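Is it worth keeping cardboard boxes for a move in February?

Posted by corrugated_regret, 2022-11-15

We're moving to Skenda in February and I've been told by several people who own vans that I should be hoarding boxes now. So I have been. The hall has become a canyon. My other half would like the hall back, and I'd like to know which boxes deserve to live until then.

Hekard, the movers, want 3 dollars for each new box and say we'll need 100, a number I suspect they say to everyone. I could also flatten everything and tape it up again later, but I've met my own tape work.
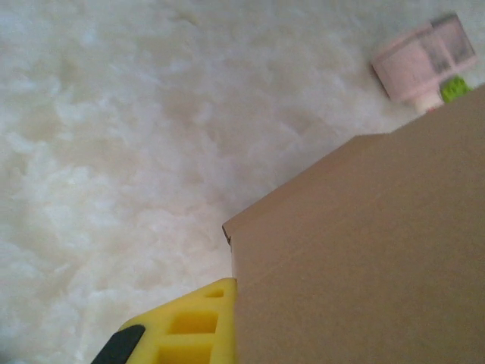
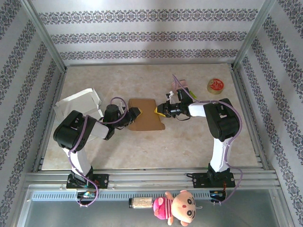
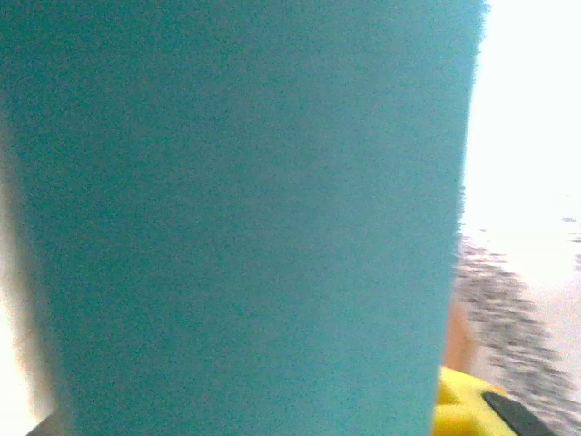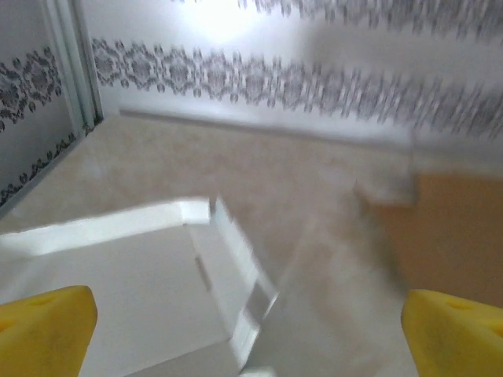 My real trouble is deciding what size to save. Big boxes feel like progress until you try to lift one full of books. The large tan one on the shaggy rug in the first picture is the kind I'm fondest of, and also the kind I'm most likely to drop on my foot. Do I keep those, or just the little ones? And will a box survive being flattened and put back together?

shedfullofstuff

Keep both, but be strict about what goes in them. Big boxes get bedding, coats and lampshades. Small ones get books, pans and anything that clinks. My limit is whatever I can carry up 15 stairs without saying something the neighbors remember.

Flattening is fine once or twice. Slit the tape, don't rip it, or you'll take the top layer of the cardboard with it. Store them upright and dry. A damp garage will turn the lot into oatmeal by New Year. Toss anything with soft corners.

For cups, wrap each one in paper and stand them on their rims with crumpled paper underneath. Wide-mouthed ones can nest if there's paper in between.

Plavura

just rent plastic crates. never looked back

tapegunslinger

Crates are great until you have to give them back in a week and you're still living out of them. I moved nearly 600 miles with used boxes and lost one saucer. Write the room on the side of the box, since the top disappears as soon as you stack another one on it.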